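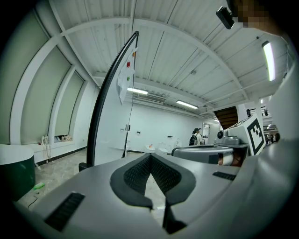
ok thread. been meaning to write up how the demo collection is going before I forget all of it. typing between runs so excuse the state of this

short version: 467 good demos in the bag, want 700 by end of November, arms are killing me

the task is pick up a bottle off the floor. Yes that's the task. go down, get it, lift it, drop it in a tub. my mum asked what I do all day and I told her and she went quiet

we do it by hand. you hold the gripper yourself, walk it through the whole thing, squeeze, lift, let go. cameras ride along on it. then the recordings get turned into something the robot can learn from. No joystick, no headset

we did try remote control first. Spring mostly. Elli Rantala drove the arm from a desk with two controllers and a screen and she was by far the best of us at it, and a single bottle still took her most of a minute. same thing by hand is a few seconds

BUT. remote control has one massive plus. whatever you record, you know the arm can do it, cos the arm just did it. by hand you can do all sorts. twist your wrist, lean, shuffle a step. robot can't shuffle

so rule one on our wall: move like you've got somebody else's shoulder

rule two: don't rush the squeeze. everybody rushes the squeeze

rule three was "no talking" and was dropped in the first hour

quick word on the tags. the black and white square ones with the blocky pattern. the software finds the square, works out how it's tilted, and from that we get where one thing is compared to another. scruffy tag = rubbish tracking. wipe your tags. do not put your thumb on your tags. I have put my thumb on my tags

lost 57 demos to a tag that had started peeling at one corner. 57!! Looked fine by eye. In the data the whole hand wobbled like it was on a boat

Akihiko Tamura spotted it by plotting the height over time. hand meant to be still, line going up and down like a saw. we binned the lot, bit of swearing, new tag, carried on

someone's asked why not keep the wobbly ones and smooth them out. tried that. You smooth out the wobble and you also smooth out the moment of the grab, so the robot learns to sort of drift vaguely near a bottle and then leave

right, back in a bit, my turn on the gripper

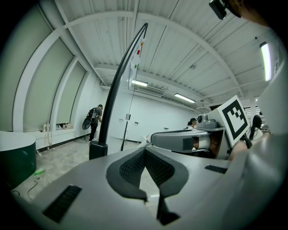

Teaching by Hand team, Sika project, Brususthorpe

back. forearm like a plank of wood

so. lighting. blinds down, ceiling tubes on, every session, same every time. had a stretch early on where we left the daylight in and it got lovely results in the mornings and went to pieces after lunch

yes I know you want variety in the data in the end. we'll get to that. but you want it on purpose and written down, and not because a cloud went over

the fisheye question, got this one twice now. the view off the gripper is very bent, straight beams come out as big curves and the corners go dark. you do get used to it. it's so the hand can see what it's about to pick up and also a good bit of room round it. the room is what it uses to work out where it's got to

and yes that means people get in. folk walk through with their bags on, that's fine, that's life, the robot will have people walking past it as well. what's not fine is someone crouching down right by the bottle. did that myself. had it down as a tracking fault until I recognised my own knee

thing I'd never have guessed: tall people and short people give different data. same bottle, same floor. Odair Bragança comes at everything from way up high and swoops. I come in low and sideways. train on only him and you get a swoopy robot

so now we swap every 13 demos. bell goes, hand it over. Sachiko Takagi picked 13, says ten felt too short and 15 made her wrist click. it's stuck

mistakes. keep or bin? big row over this. we now keep the ones where you miss, notice, go back and get it. The robot needs to know what to do after a miss and you can't teach that with perfect runs. we bin the ones where you miss and then just give up and sigh

you can't fake the misses either. we tried doing "pretend" misses and they're awful, like footballers falling over. Just wait, you'll miss plenty once you're tired

also. START AND END. everyone new forgets this. hold still for one breath before you move and one breath after you've let go. otherwise the cutting script can't tell where one demo stops and the next starts and Akihiko gets a long film of you wandering about

he has had so many long films of us wandering about

ok the robot itself, cos people are asking. first go at running it off the demos was when we had not even half of what we've got now. it went down to the bottle really nicely. lovely approach. closed its fingers in thin air a hand's width short, lifted nothing with great care, and dropped nothing in the tub

turned out (well, Elli worked it out) the lag between the camera and the finger reading was off. so in the data we always seemed to be squeezing early. robot copied us perfectly. that's the thing with teaching by showing, it learns what you recorded and your good intentions don't come into it

fixed the lag, reran it on the same demos, didn't touch anything else. got it. Not every time but properly got it. there was a cheer, somebody's tea went over

where it still struggles: bottle lying with the cap pointing straight at it. bottle up against a cable. bottle that starts rolling. that last one isn't in the demos at all so fair enough

so next batch is all awkward ones. cap end on, near the wall, near cables. Sachiko's made a list and you pull one out of a mug

Yae Imai came over from the Nakajima side to have a go and did a full set with no practice and hers were cleaner than mine. months I've been doing this. months

her tip, passing it on: look at the bottle and not at your hand. I'd been staring at the fingers the whole time and it makes you creep up on it. look at the bottle and your arm just goes. tried it this afternoon and my times are much more even

q from the replies: does it hurt. bit. it's the holding it out in front of you, not the weight so much. prop your elbow on your ribs but then see rule one, the robot hasn't got ribs. so short turns, and shake it out when the bell goes

q: could you do remote AND by hand, mix them. yes and I think we will. a few remote ones on top so it learns what its own arm can reach. Elli's up for it, she misses her controllers

q: what's Pakton. that's our name for the cutting and checking script. not sharing it yet, it's held together with string and there's a swear word in one of the error messages. will post when it's tidied up

q: do you get bored of bottles. yes

if you're starting out with this, do twenty demos, stop, look at every one of them, THEN do more. we did loads before we looked and you've seen how that went. check the tag, check the lag, check somebody hasn't left the blind up

bell's just gone, I'm on again. will add to this when we've got through the awkward batch. if you've got a better way of stopping tags peeling pls reply, we're on our third kind of tape and teh corners still lift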